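Capítulo 4
El cuidado de la ropa: ordenar y doblar

Al terminar este capítulo, el alumno será capaz de:
reconocer los tejidos que se doblan y los que se cuelgan;
preparar una superficie de trabajo adecuada;
doblar una camiseta de manga corta con el método de tres pliegues;
calcular el espacio que ocupa una pila en el estante.

4.1 Antes de doblar

En los talleres de economía doméstica de Gendcombe, el doblado ocupa 14 sesiones del curso. Puede parecer mucho tiempo para una tarea tan corriente, pero buena parte de las arrugas que luego se combaten con la plancha se forman entre el tendedero y el armario. Una prenda que pasa la noche hecha un bulto en el cesto conserva las marcas. Si es de algodón, a veces hay que volver a humedecerla para quitarlas.

El género de punto se dobla. Las perchas deforman los hombros y estiran el cuello, sobre todo en las prendas de más de 300 gramos. Las camisas de tejido plano — popelín, lino, sarga ligera — pueden colgarse. 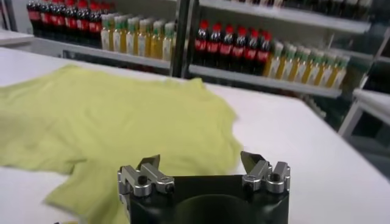 La superficie de trabajo debe ser lisa, estar limpia y quedar a la altura de la cadera. La cama no sirve, porque se hunde con el peso de las manos y los pliegues salen torcidos. Una mesa blanca y lisa permite seguir bien el contorno de la tela, incluso con una camiseta de tono tan claro como el verde amarillento de la fotografía. La prenda está todavía arrugada y su borde superior forma ondas; en ese estado no conviene empezar a doblar. Primero se localizan las mangas y se estira cada una hacia fuera. Después se alisa el cuerpo con la palma abierta, desde el centro hacia las costuras.

4.2 Vocabulario del capítulo

Bajo: borde inferior de la prenda.
Canesú: pieza superior a la que se unen el cuello y las mangas.
Pliegue guía: primer doblez, que fija el ancho de los demás.
Pila: conjunto de prendas dobladas con el mismo ancho. En este libro no pasará de 10 prendas.

Actividad inicial

Extiende sobre la mesa una camiseta tuya y mide el ancho de sisa a sisa. Anota el resultado en la ficha de la página 56; lo necesitarás para marcar el pliegue guía en el apartado 4.3.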